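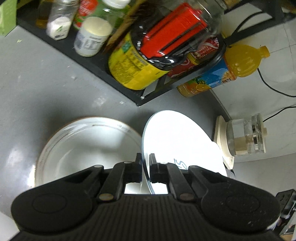

Rellwood Shared Kitchen, users' meeting
Minutes, May

Present: Ebony Faulkner (chair), Abundio Barajas, Jörg Grube, Mikkel Ravn (minutes)
Apologies: Jannik Ehlers

1. Previous minutes
Approved with one correction. Under item 4, "dish rack" should read "bottle rack."

2. Counter and rack
The black metal rack with the bottles and jars stays on the gray counter. JG had proposed moving it to the wall shelf. MR measured the shelf and it is 2 inches too shallow. Proposal withdrawn.
Oils and vinegars go on the left, dry spices on the right. Jars without a label and a date will be removed on Friday at 4 p.m. AB asked whether the date means opened or filled. Agreed: opened.
The counter in front of the rack is for clean dishes waiting to be put away. Bags, mail and chargers are not to be left on it.

3. Plates and bowls
EF reported that the white plates were being stacked inside the large white bowls. This marks the glaze and makes the stack unstable. From now on plates and bowls are stored separately, plates in the lower cabinet, bowls on the shelf over it. No stack of plates to be higher than 11.
Bowls with a colored rim and bowls without one may share a shelf. JG would prefer them apart. Not adopted.
Plates with a printed mark are part of the shared set and do not go home with anyone. MR to check the Troment cupboard upstairs for strays.
Chipped items: put in the box under the sink, not back in the cabinet. AB has taken over the box from JE.

4. Cleaning
The counter is to be wiped after the dishes are put away, including under the rack. Crumbs collect along the back feet. The current spray leaves streaks on the gray surface. AB to try plain dish soap and a dry cloth until the next meeting and report.
Bowls are to be checked on the inside wall before they are shelved. Anything with food residue goes back to the sink.

5. Purchases
Quote from Maldonado for replacement bowls received. Quote from Drastska outstanding. Decision deferred until both are in. EF to send a reminder.
Shelf liner for the lower cabinet approved, 2 rolls.

6. Other business
The cabinet door nearest the sink does not close fully. JG to adjust the hinge.
JE asked in writing for a second drying mat. Agreed, to be bought with the liner.

Actions
EF: reminder to Drastska
AB: soap trial, chipped items box
JG: hinge
MR: Troment cupboard, liner and mat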